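Speaker notes: Keeping Small Museum Collections in Good Order
Regional Heritage Forum, afternoon session
September 9, 2026

Opening (allow three minutes)

Good afternoon, and thank you to the Forum for the invitation. I speak today on behalf of the Clelmont Local History Trust, which has charge of the town's museum and of the paper records held at the Driresthorpe store. My subject is the storage of mixed collections in buildings that were never meant to hold them.

Pause for latecomers. Confirm that the handout has reached the back rows.

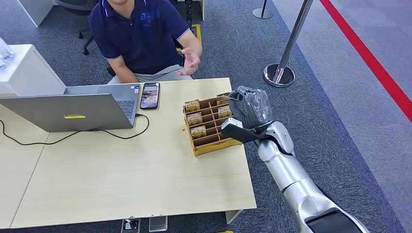 Mathias Leitner

The Trust was formed to care for a single bequest, the McGrath papers. It now holds over 4000 objects, among them farm tools, shop signs, church textiles, glass plate negatives and a large quantity of household goods. Most of these arrived one box at a time, and the records made on their arrival vary a great deal in quality. Many in this room will know the position well.

Slide 2: What we inherited

When the present catalog was begun, 270 items had no number of any kind. Others had two numbers, given under different systems. The older system used the donor's initials and the year. The later one used a running number painted on the object itself, at times in a place where the paint can no longer be removed safely.

The Trust decided to keep every old number on file and to issue a new one beside it. We recommend this course to any museum in a similar position. Old numbers appear in letters, insurance lists and the captions of past exhibits, and a record that drops them cannot be matched to those sources later.

Slide 3: The building

The Driresthorpe store is a former grain office with solid walls and a slate roof. The ground floor stays cool all year. The upper floor does not, and in summer the change between day and night is wide enough to trouble wood and leather. We moved furniture and saddlery downstairs and placed ceramics, stone and metal signs above. The move took most of a winter.

Mention the floor loading survey here. Do not give the full figures unless asked; they are in the handout.
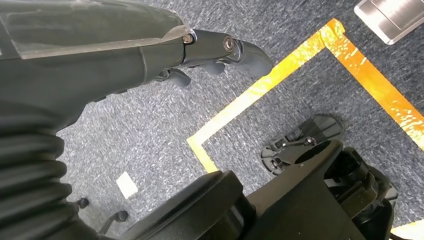 The first rule we adopted in the new layout was that nothing rests directly on the floor. Every shelf begins at least one hand's height up, and large objects sit on blocks. A burst pipe in November tested this rule in the east room. Water reached the lower uprights of the shelving and no object was affected.

The second rule concerns labels. Each shelf carries a printed card with its location code, and the same code is written in pencil on the object's tag. When an object leaves its shelf, a slip takes its place, showing the date, the new location and the initials of the person who moved it. Staff are asked to write the slip before lifting the object.

Slide 4: Costs

The shelving came from Wellen, bought in two orders. Boxes and tissue were a larger expense than we had planned for. We ordered 1000 standard boxes and found that odd sizes were needed for hats, drums and rolled banners. Members planning a similar project should measure their awkward objects first.

Slide 5: Checking the collection

The store is divided into 34 bays. One bay is checked each week against the catalog, and the result is entered in a bound book as well as in the database. Errors are corrected the same day where possible. Missing objects are reported to the collections manager, and the bay is checked again by a second person.

Closing (allow five minutes for questions)

The Trust will gladly send its location slip and its checking form to any member museum on request. Please leave a name and address at the registration desk.

If asked about textiles: refer to page six of the handout.
If asked about loans: the policy is under review, and a revised text will be sent to members once the board has approved it.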